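Início Documentação Dados Histórico Contato

# mendes-vitrines

Registro de tradições de loja: vitrines de Natal, chegadas do Papai Noel, brinquedos mecânicos de andar infantil e campanhas beneficentes da antiga rede Mendes, depois incorporada pela Carow. O repositório guarda os textos transcritos, a tabela de eventos e os scripts de conferência.

Mantido por Salvador Simões. Última revisão: 3/15/24.

## O que tem aqui

- `eventos.csv`: uma linha por evento
- `relatos/`: depoimentos de clientes e ex-funcionários, em texto simples
- `lojas.csv`: endereços e datas de abertura e fechamento
- `scripts/`: conferência de campos e de duplicatas

São 94 eventos na tabela. Os relatos não seguem a mesma numeração, pois muita gente fala de vários anos no mesmo depoimento. A ligação entre os dois é feita pelo campo `id_relato`, que pode ficar vazio.

## Campos de `eventos.csv`

| Campo | Conteúdo |
|---|---|
| `id` | número sequencial, nunca reaproveitado |
| `loja` | código da loja, conforme `lojas.csv` |
| `ano` | ano em que o evento começou |
| `tipo` | `vitrine`, `visita`, `brinquedo` ou `campanha` |
| `fonte` | `jornal`, `folheto` ou `relato` |
| `certeza` | `alta` ou `baixa` |
| `id_relato` | nome do arquivo em `relatos/`, sem a extensão |

O campo `ano` se refere ao começo. Uma vitrine montada em novembro e retirada em janeiro conta só no primeiro ano. Para as campanhas de doação vale a mesma regra, mesmo quando a entrega do dinheiro ficou para depois das festas.

Eventos com `certeza` baixa têm uma única fonte, quase sempre um relato. Não apague essas linhas. Se aparecer um folheto ou recorte que confirme, troque o valor e acrescente a fonte.
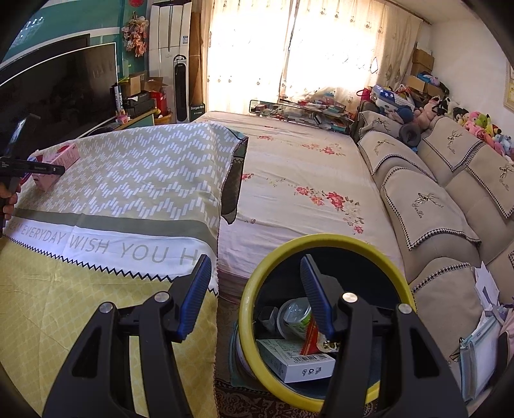
A loja do bairro de Ulthorpe aparece com dois códigos, `ULT1` e `ULT2`. São prédios diferentes na mesma rua. O trenzinho do andar de brinquedos passou de um para o outro na mudança, e os relatos costumam tratar os dois como um lugar só. Quando não deu para separar, a linha ficou com `ULT1` e certeza baixa.

## Relatos

A transcrição mantém a fala da pessoa, com repetições e nomes de loja trocados. Muitos dizem "Carow" para anos em que a placa ainda era Mendes. No texto isso fica como foi dito; na tabela o código da loja é o correto para o ano.

Sobrenomes de crianças foram retirados. Nomes de funcionários ficaram apenas quando já constavam em folheto publicado.

## Como usar

```
python scripts/conferir.py eventos.csv
python scripts/duplicatas.py eventos.csv --limite 100
```

O primeiro script acusa campos vazios e códigos de loja inexistentes. O segundo compara loja, ano e tipo, e lista os pares suspeitos até o limite indicado. Nenhum dos dois altera os arquivos.

A codificação é UTF-8 e o separador é ponto e vírgula. Planilhas configuradas em inglês abrem tudo numa coluna só; nesse caso, importe o arquivo escolhendo o separador à mão.

## Pendências

- Folhetos da loja de Munow, prometidos para julho
- Valores arrecadados nas campanhas de cartas, que hoje estão só nos relatos
- Dois depoimentos gravados e ainda sem transcrição
- Padronizar a grafia de "Papai Noel" nas notas de `lojas.csv`

## Licença

A tabela e os scripts podem ser reutilizados com indicação da origem. Os relatos podem ser citados em trechos. Para reproduzir um depoimento inteiro, escreva antes ao mantenedor, pela página de contato.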